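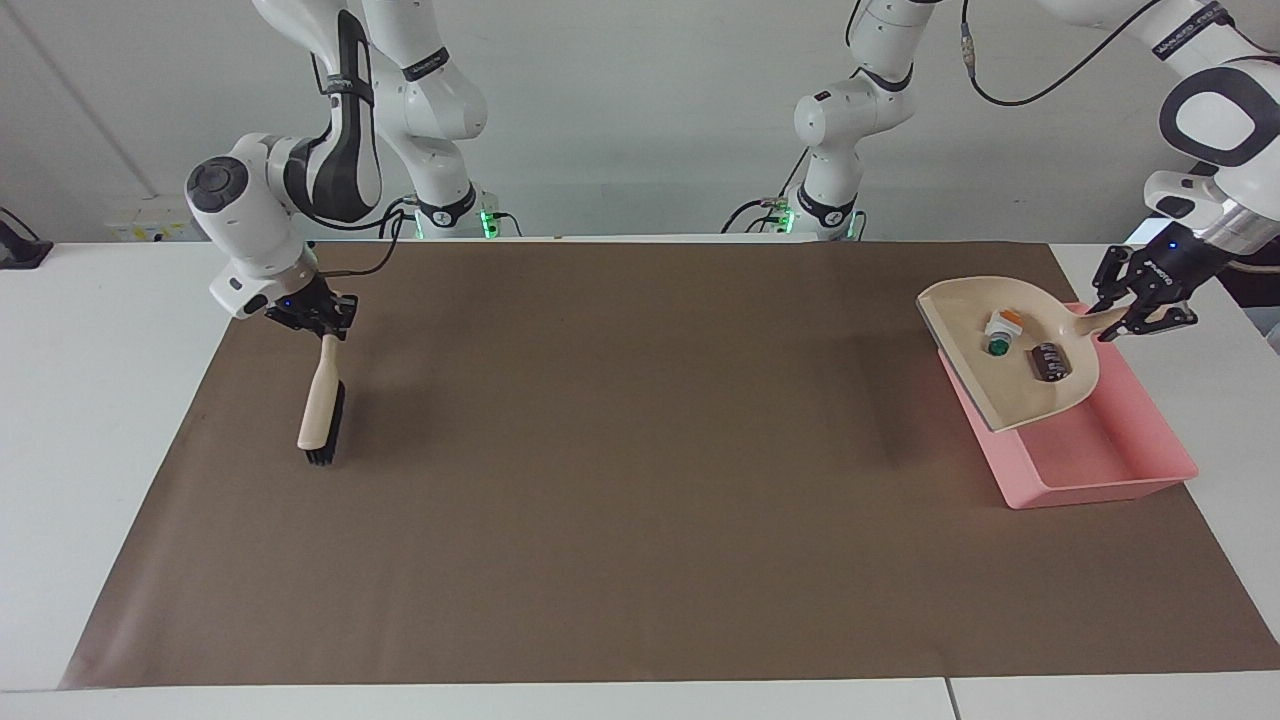 Varnholm Bench Brush and Pan Set

Hand brush and dustpan for clearing small debris from worktables, assembly benches and paper-covered surfaces. Sold as a set or separately.

Brush
Handle: wood, smooth finish, pale natural color
Bristles: black, dense fill, set in a single block
Bristle length: 65 mm
Intended use: dry sweeping only

Dustpan
Color: cream, beige handle
Lip: wide and flat, for use flush against the work surface
Back edge: raised and curved, to hold small parts such as caps and lids when the pan is tilted
Load limit: 400 g

Use
Set the lip flat on the surface and sweep toward it with short strokes. On paper mats, keep the brush close to upright and use light pressure; a low angle with heavy pressure will lift the edge of the mat. Larger caps and closures should be picked up by hand if they roll.

Care
Knock the bristles clean after each use. Wash the pan in warm water with mild soap. Do not soak the brush -- the handle will swell at the bristle block. Hang the brush or store it on its side. Bristles left standing under load take a permanent bend.

Ordering
Single sets ship in a plain carton. Case quantity is 16 sets. Orders of 200 sets or more are quoted individually; contact Teresa Bielecka in bench supplies. Replacement brushes are available under the Varnholm name only. The older Pons brush has a shorter handle and is no longer stocked, though the current pan can be used with it.

Not rated for hot material, broken glass or solvents.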